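From: Nelly Flores
To: shop-displays list
Date: September 23, 2018
Subject: Re: [shop-displays] Fake veg, real dust

Emil Strebel wrote:
> We are refitting the front corner of the store and my boss has seen
> somebody else's artificial produce wall and now must have one. I have a
> budget of no dignity. Questions for the list: do you buy the bins or
> build them, how many kinds of vegetable before it looks like a yard
> sale, and does anyone have a system for putting it all back after
> customers have been at it? Ours get at everything. Last week I found
> a rubber eggplant in menswear.

Emil,

Condolences, and welcome. I've had a plastic vegetable department for 4 years now and have never sold so much as a radish from it.

We bought ours. The bins came from Vilutwood and they're fine: wood, dividers, black metal trim, low enough that small children can help themselves, and they do. Primow quoted me for the same thing with a sloped front and wanted 45 dollars extra per bin for the slope. I declined the slope.

On how many kinds, I'd say fewer than you think, and more of each. A bin full of cucumbers looks like a shop. One cucumber, one leek and a pear looks like the last day of vacation. We give the napa cabbage a compartment of its own and let the long green things have most of the rest. The halves go with their leafy ends to the front, where the yellow does some work for you. Green onions I lay across the back, behind the cabbage, because they won't stand up and I've stopped asking them to.

Gourds stack. Cucumbers don't, so heap them and call it abundance. And yes, a cucumber will migrate in among the gourds. I used to fish it out every evening. Now I leave it till Monday.

For the putting back, get a basket. One, plastic, pale, with slots in the sides so you can see what's in it before you tip it over the cabbages. You walk the floor, you pick up the strays, you go back to the bins.

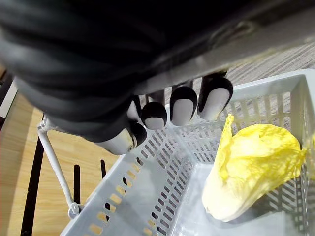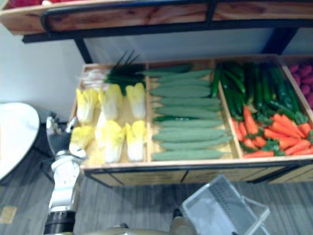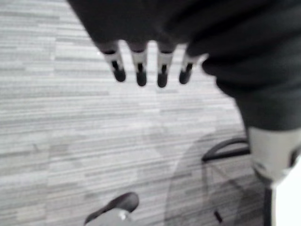
The flooring is gray, and I picked it over a very nice cream sample from Agudelo that would have shown every footprint in the county. No regrets there.

You also asked me off-list:

> How do you get the dust off without ruining the paint?

A soft dry paintbrush first, then a cloth barely damp with dish soap and water, and let them dry on a towel overnight. Try it on the back of one piece before you do the lot. Skip the glass cleaner. I lost 8 tomatoes that way, they went the pink of a cheap ham.

Whatever your boss says, don't line the bins with anything shiny. We had green Lurex in there one October and it looked like the cabbages were going dancing. I still have 40 feet of it if anyone on the list wants to pay the postage.

Nelly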